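Recherche
Saisissez un mot-clé
OK

COMMUNIQUÉ DE PRESSE
Teltby, le 4/11/26

Trarora présente Ambrose, son mobilier textile sur structure tubulaire

La société Trarora annonce l'ouverture, au 33 Bestavgate, d'un espace consacré à l'aménagement des entrées et des petites pièces. Le public y découvrira la gamme Ambrose, composée de cadres en tube blanc, de montants verticaux et de panneaux de tissu.

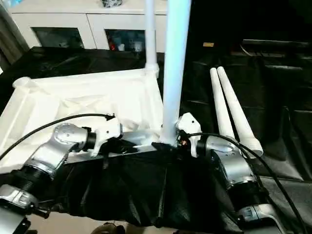
L'espace occupe un ancien local commercial de Teltby, fermé depuis janvier. Les éléments y seront montés et démontés devant les visiteurs, afin que chacun puisse juger de l'encombrement réel avant l'achat. La gamme comprend 30 références, vendues séparément ou par ensembles.

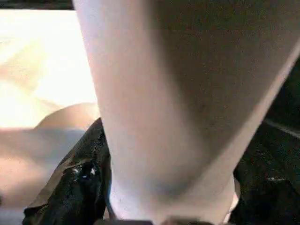
Trarora a conçu Ambrose pour les logements dépourvus de placard, où manteaux et sacs doivent trouver place près de la porte. Un premier tirage de 3000 notices de montage a été imprimé ; elles seront remises gratuitement sur place. 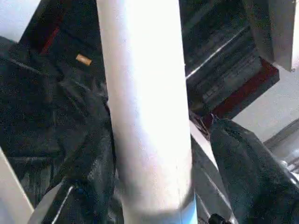 Peut-on acheter un montant sans le cadre ?
Les montants sont proposés à l'unité, au comptoir comme sur commande, dans la limite des stocks disponibles.

Commentaires (3)

lectrice_du_quai : Enfin quelque chose pour les entrées étroites. Le tissu passe-t-il en machine ?

bricoleur1386 : J'attends de voir les prix, absents du communiqué.

M. : Y a-t-il un stationnement vélo à Bestavgate ?

Contact presse : Trarora, 33 Bestavgate, Teltby | © Trarora, tous droits réservés | Haut de page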